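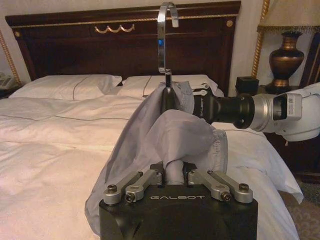

Minutes Book 4, p. 60

DINDMONT ALLOTMENT ASSOCIATION
Minutes of the December meeting, Closetcombe Chapel back room, 7.30 pm

Present: Manee Paisan (chair), Ruwan Liyanage (money), Laurinda Esteves (plots and waiting list), Mahfuz Biswas (site), Rajitha Bhuiyan (minutes), plus plot holders as per the sheet.
Apologies: as per the sheet. Sheet is in the folder.

1. Last minutes
Read, agreed. One correction, item 6 should say "top gate" and not "tap gate". Signed by MP.

2. Matters arising
Bonfire rules notice now up by the noticeboard. Laurinda asked why by and not on. Board is full. Old stuff to come down, incl. the seed potato order form from last winter. RB to do.
Letter to the parish re the footpath sign: sent, no answer. Send again.
Skip: see item 5.

3. Money
Ruwan gave out the sheet. 4000 in the savings account, 359 in the current. Rents mostly in. A few late payers, names not read out, RL to ring them before letters go. Question from the floor, can we pay by bank transfer now. Yes, have been able to since spring, details are on the back of the rent letter. Put your plot number on it please, RL has had two with just "allotment" and is still guessing.
Insurance due in the new year. Same firm unless RL finds cheaper. Discussion on whether the polytunnel is covered. RL thinks yes for fire, no for wind. To check and report back.
Rents to stay the same next year. Proposed Mahfuz, seconded Laurinda, all agreed.

4. Water
Long item. Troughs to be turned off and drained this month, Mahfuz doing it. If you have a hose on the standpipe take it off now or it will be taken off for you.
Bottom trough still leaking at the ball valve. MB has had it apart, new washer, still leaks. Wants a new valve. Agreed, buy one, bring reciept.
Bigger question is the pipe to the lower plots. Old pipe, shallow, has split two winters running. MB had a price from Trorkuseck for a new run in blue pipe laid deeper. Price is more than we have in the current account, would have to come out of savings. Some for, some against. Points made:
- splits cost us every year anyway
- we could dig the trench ourselves and only pay for pipe and joining up
- last time we said we'd dig something ourselves it was the same few people
- lower plots pay the same rent and had no water for most of August
- what is the savings for if not this
Manee said get a second price, with and without the trench, and vote at the next meeting. Agreed. MB to get it.
Water butts: reminder that sheds over the small size should have one. Rule 11. Laurinda will put it in the newsletter again.

5. Skip and rubbish
Skip came, skip was full by dinner time, half of it was not from the site. Mattress. Next time to be put inside the gate and gate kept locked. Plot holders asked if we need one every year. Feeling was yes, but only glass, metal and rotten wood, anything that will compost goes home or on your own heap.
Carpet: no more carpet as weed cover please. Comes up in strips and the backing gets everywhere. Existing carpet to be lifted by end of March. Objection from the floor that it works. Noted. Cardboard works too.

6. Plots and waiting list
LE reported. Three plots given up since last meeting, one split into halfs, all offered. Two takers so far, third thinking about it. The one by the elder is badly overgrown and LE suggested first year half rent for whoever takes it. Agreed.
Inspections: letters went out in October, most have been sorted. One reply was quite rude. MP has spoken to the person and it is settled. Not minuted further.
Someone asked if you can hand a plot on to family. Only if they are already named on the agreement. If in doubt see Laurinda before, not after.

7. Gate and locks
Top gate padlock stiff again. MB has oiled. Code to change in January, new code given out with rent receipts, do not text it round. Bottom gate dropping on its hinge, needs lifting when you close it. Lift it, don't drag it. Hinge on the list.

8. Pests
Badgers in the sweetcorn, same as every year. Rats under a shed on the middle row, plot holder dealing with it, everyone else please don't put cooked food or bread on heaps. Pigeons bad on the brassicas, Ruwan has spare netting going cheap, the small mesh. Peg it down properly, there was a blackbird caught in somebody's in the autumn (let go, flew off fine).

9. Seed swap and seed order
Swap to be in February, here if the room is free. RB to ask the chapel. Label your packets with what it is and the year, last time there was a lot of "beans". Bhuiyan's shop doing the group onion set and potato order again, RB declared an interest as it is her uncle's shop. Same discount as before. Forms to be back to RB by mid January, late ones will not go in. First earlies ran short last time so put a second choice.

10. Show
Manee wants to bring back the children's class. Vegetable animals. Agreed. Longest bean rules to be looked at after the argument, straight or along the curve. Vote taken: along the curve. Marrow class had no entries and will be dropped unless somebody speaks up.
Cups: one still not returned. It is known who has it.

11. Any other business
Community shed key missing from the hook. If you have it put it back, no questions.
Big strimmer is out of action, needs a new head. MB to price. Small one is ok but book it out in the book.
Wood chip: tree firm will drop a load free if there is somewhere to tip it. Agreed by the top gate, not across the path this time.
Request for a bench on the lower side. Nice idea, no money till pipe is decided. Laurinda may know of a second hand one.
Parking on the verge, farmer has complained again. Use the layby. Please.
Thanks to all who cut the long hedge.

12. Next meeting
February, same room, 7.30 pm, before the seed swap. Items to RB the week before. Main item the water pipe, so please come even if you dont usually.

Meeting closed 9.10 pm.

Actions
RB: noticeboard, parish letter, room booking, seed forms
RL: late rents, insurance query
MB: drain troughs, ball valve, second pipe price, hinge, strimmer head
LE: overgrown plot offer, newsletter (butts, carpet, parking)
MP: show schedule

R. Bhuiyan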